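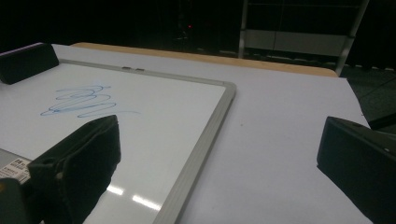
Step 2: Write the campaign brief

Keep the brief to one page. State the audience, the single message and the budget limit, in that order. At Bergmann we cap the message at 30 words.

Name one approver. For the Madinport shopfront campaign this was Mekdes Hadgu — all copy went through her.

Step 3: Set the measures

Record brand recall before launch, then again after 30 days. Use the same questions both times. Samples under 93 replies should be marked as indicative only.

Step 4: File the brief

Save it as a PDF in the client folder and note the version number.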